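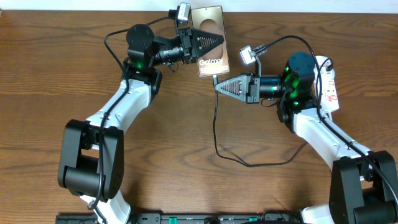 Odedard, March

The tabletop has now been back on its frame for long enough that I can write up the refinishing. The grain runs left to right along the length, mostly in darker streaks, with arched patterns where the saw went through the rings at a shallow angle. Under the old finish very little of it was legible.

The top came from Ihor Pavliuk, who had it in a storage unit under two mattresses. It is 1,106 mm deep, too deep for the usual place against a wall, so it stands where I can get at both long sides. The underside had a stamp reading Kovalchuk and a pencil line along the center, which I left alone. The upper face had a film finish of unknown type. Alcohol did nothing to it and acetone softened it slowly, so I treated it as some kind of varnish and scraped it.

Scraping took one evening per half. A card scraper loads up fast on old varnish, and I had to turn a new edge every few passes. Marin Radulović lent me a carbide scraper for the second half. It is faster, and it also leaves chatter if you hold it square to the grain. Skew it and take short strokes. The arched areas tear more easily than the straight ones, and I worked those from both directions.

I then sanded with a random orbit sander, starting at 80 grit and ending at 150. The instructions for the oil say not to go finer, and I tested 220 on an offcut from another job to see what would happen. The offcut came out lighter in color and felt no smoother after the second coat. Before the last grit I wiped the surface with water to raise the grain and let it dry overnight.

The oil is Clondico, the brown-tinted version in the small can. Procedure as I did it, which differs slightly from the label:

Stir from the bottom for longer than seems necessary. The tint settles.

Pour a small amount and spread it with a white pad, along the grain, until it stops moving.

Wait 40 minutes. The label says less, but the room was cool.

Wipe off everything that will come off. Change cloths often and hang the used ones outside, opened out flat, never in a pile.

I applied two coats over the whole face and a third along the edges. The first coat made the dark streaks much darker than I had expected. The second evened out the background and changed the streaks very little. Leaving the tint out would have given a top closer to the color of the bare wood, and Yi-an Yeom, who saw the test offcuts, still thinks I should have done that.

One defect remains. Near a corner there is a patch where the scraper dug in, and sanding it out would have left a visible dip. I feathered it by hand with the paper wrapped on a cork block. You can find it with your fingertips. I have stopped looking for it.

Flatness was better than I had a right to expect from something stored under mattresses. With a straightedge across the middle, a sheet of printer paper goes under in one place. A level laid on the surface read the same in both directions after I put a washer under one foot of the frame.

For cleaning I use a damp cloth and a dry one after it. Volodymyr Chornovol asked in the comments to the last post whether oil holds up on a work surface compared with a hard varnish. It marks more easily. It can also be repaired in one spot without stripping the whole face, and on a table that has equipment on it most of the time I prefer that. The can still has enough in it for another coat, and I have written the opening month on the lid.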